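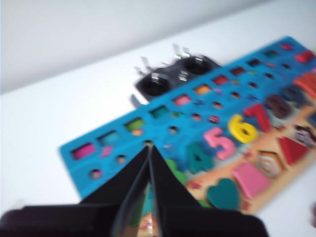
Equipment Plan Gallery: The Puzzle Board Station

Our group at Dellusside has one manipulation bench and will be adding a second. Before anyone signs a purchase order we collect the work, the wish list and the running notes on a single page, so the people who approve the money can see what the money is for. The picture at the top is the gripper over the number and shape board, with the fingers nearly closed. The notes that follow are grouped by what we have to buy, what we can keep and what can wait.

Questions about the page go to Svenja Ackermann, who keeps the equipment list for both benches.

The work

Most of the tasks we run are pick and place with small wooden parts. The board is good value for this. It has chunky numerals, a row of colored inserts in rectangular cutouts, a row of small round holes and a set of shapes, the heart and the square among them. One board gives us several levels of difficulty without changing the setup.

The numerals are the middle level. Each one has its own outline, so a grasp that suits the 7 may not suit the 8, and the part has to be turned to match its recess before it goes in.

Gripper and fingers

The gripper body stays. We priced a replacement from Durkeck and decided against it for this budget year. The tapered fingers do what we need on thick parts, and changing the body would mean redoing the mount and the calibration.

Fingers are a different matter. They wear, and they should be treated as consumables. The plan has a line for spare pairs in the same shape as the current ones, plus one narrower pair for trials on the small pieces. The budget for that line is 500 dollars.

Wrist camera

The camera at the wrist is the weakest part of the current bench. Pictures taken while the arm is moving come out soft, the one at the top included. For checking whether a part is roughly under the fingers it will do. For reading the edge of a recess we want something better.

We are looking at a Sutanto unit with a faster shutter. It needs more light than we have now, so the camera and a lamp have been entered as a single purchase. Please don't approve one without the other.

Arm

The second arm is the large item. Flendix has quoted us for a refurbished unit with a cap of 4000 dollars, including the controller but not the shipping. A new arm would cost several times that and would not do more for this kind of work. Reach matters to us more than payload. Wooden numerals weigh very little, but the arm has to get to the far corner of a board lying at an angle.

Lead time is 20 working days from the order. If the order goes in by March, the arm can be mounted before the summer students start.

Table and surroundings

The white tabletop works well and we will order the same finish for the second bench. Colored parts stand out on it and it wipes clean. A pale gray wall behind it causes no trouble for the camera, so there is no paint in the budget either.

Boards and loose parts

Boards are cheap next to everything else on this page, and it is tempting to leave them out of the plan. We did that last year and ended up buying them from petty cash one at a time, with slightly different colors every time. This year we will order a full set from one batch — same maker, same paint — and keep half of them wrapped.

Missing pieces are the usual reason a board gets retired. Storage for loose parts is in the plan as a drawer unit with 42 small compartments, labeled by board and by piece.

What can wait

A force sensor at the wrist would be useful on the round holes, where a camera alone tells us little about how a peg is seated. It is on next year's list. So is a second gripper type. We would like a few months with the new camera first, to see which failures are left.

Still open

Shipping for the Flendix arm has not been quoted. The narrow fingers need a drawing before anyone can price them properly. Svenja is also waiting on a warranty answer from Sutanto, and the camera line will stay marked as provisional until it comes in.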